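Stamstead Practice Managers Network
Home Forums Policy Training Contact

Repeat prescription requests by telephone: should practices withdraw the service?

Posted by Burgi Brunner, June 29, 2020
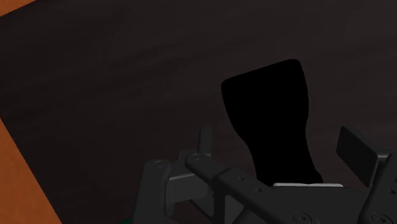 Should a practice stop accepting repeat prescription requests over the telephone?

Only when every patient who now depends on the telephone has another way of ordering that he or she can use without help. Our partners have asked me to set out the case for closing our prescription line, and I would welcome the views of members before a decision is made.

The line is open for 2 hours each morning. Two members of the reception staff are assigned to it, and neither can answer general calls during that time. The remaining requests reach us through the online form, the box at the front desk, and the pharmacies. The partners' concern is one of safety. Drug names are misheard, strengths are confused, and a caller may ask for "the small white ones" and expect the receptionist to know what is meant. A written request leaves a record that can be checked against the medication list.

The draft policy provides for a notice period of 30 days, a letter to each patient who has used the line since January, and an exemption register for those who cannot reasonably use any other method. I should be grateful for comments on the register in particular.

Burgi Brunner
Practice Manager

---

R_Wickramasinghe wrote:

Our practice closed its prescription line under very similar terms, and I would advise proceeding. The number of queries returned to reception by the prescribing clerk fell noticeably. Staff were able to answer the main line sooner, and that had been our most frequent source of complaint.

I would, however, make the following observations on the draft.

The exemption register must have clear criteria. Ours did not at first, and individual receptionists made their own decisions at the desk. One patient was told she qualified and her husband, with the same eyesight and the same telephone, was told he did not. We now record the reason for exemption in the patient's notes and review it yearly with the medication review.

The letter should enclose a paper request form. Patients who do not use the internet will not go looking for one.

Rajitha Wickramasinghe

---

tolera.worku wrote:

I must respectfully disagree with the previous contributor and with the proposal.

The safety argument is presented as though written requests were free of error. They are not. We receive paper slips with every item ticked, including medicines stopped long ago, and the patient is not present to be asked about them. A trained member of staff on the telephone can read the list back and ask, "Are you still taking this one?" That question has prevented a good deal of waste at our practice, and on more than one occasion it has brought to light a patient who had stopped taking a blood pressure tablet and had told no one.

The difficulty described in the opening post appears to me to be one of training and of procedure. If receptionists are writing down what they hear without opening the record, that should be corrected. I do not see that the patients should bear the cost of it.

I would also ask what is meant by "reasonably use." Many of our older patients own a smartphone because a relative bought it for them. It does not follow that they can order medicine with it.

Tolera Worku
Deputy Manager

---

Burgi Brunner wrote:

I thank both members for their replies. In response to Mr. Worku, our staff do open the record during each call, and the written procedure requires it. The errors we have logged arose mainly where the patient had two strengths of the same drug on the list, or where a relative was calling on the patient's behalf and was unsure of the details. I accept that a paper slip would not resolve the second of these.

The phrase "reasonably use" was taken from an earlier document and I agree that it requires a definition.

---

KSukprasert wrote:

I write as a pharmacist who receives prescriptions from several practices in the area, among them one that has closed its line and one that has not.

From the pharmacy side, the principal effect of a closure is that the calls come to us. Patients who can no longer reach the surgery telephone the pharmacy and ask us to order for them. We are willing to assist where we can, but this is work that has been moved and not removed, and I would ask that local pharmacies be informed before the letter goes to patients. In the case I have in mind we learned of the change from a patient at the counter.

The timing also deserves attention. A closure that takes effect shortly before a public holiday will produce a large number of urgent requests. I would suggest a date in the middle of an ordinary month.

Kanyarat Sukprasert

---

R_Wickramasinghe wrote:

Ms. Sukprasert's point is a fair one. We gave our pharmacies three weeks' notice and it was not sufficient for the larger of them, which had to alter its rota.

On Mr. Worku's remarks, I would say only that the question "Are you still taking this one?" belongs in the medication review with a clinician. I am uneasy about a receptionist acting on the answer.

---

tolera.worku wrote:

Our receptionists do not act on the answer. They record it and pass it to the practice pharmacist, who contacts the patient. I had thought that was clear from my first post, but I am content to state it.

---

B.Kusuma wrote:

May I ask whether any member has tried a middle course? Our practice reduced the line to two mornings a week and reserved it for patients on the register. Everyone else was moved to the online form or the paper slip. The register presently holds 40 patients, and one member of staff handles the calls alongside other duties.

The arrangement is not perfect. Patients forget which mornings apply, and we continue to receive calls outside those times, which we redirect with some loss of goodwill. We also found that the recorded message was too long. It had grown to include the flu clinic, parking, and the complaints procedure, and callers were hanging up before they reached the part that concerned them. It has since been shortened.

I would recommend this approach to Ms. Brunner's partners as a first stage, with a review after 3 months.

Bayu Kusuma
Operations Lead

---

Burgi Brunner wrote:

This is helpful, and I had not considered a reduced service for registered patients only. Would Mr. Kusuma be willing to share the wording of the criteria? I should also like to know whether care home staff are permitted to use the line, as they account for a considerable share of our calls.

---

B.Kusuma wrote:

I will send the wording by private message once our partners have agreed. Care homes do not use the line. Each home sends a single written order for all its residents every month, signed by the senior nurse, and urgent items are dealt with separately through the duty doctor.

---

KSukprasert wrote:

I would support the monthly written order for care homes whatever is decided about the telephone. Please ask that the homes count their remaining stock before sending it. We are still collecting unopened boxes of laxatives from one of them.

---

tolera.worku wrote:

I remain opposed to full closure. I would not object to Mr. Kusuma's arrangement, provided that patients may ask to join the register at any time and are not required to produce a letter from anyone in order to do so.

Reply Previous topic Next topic Back to Policy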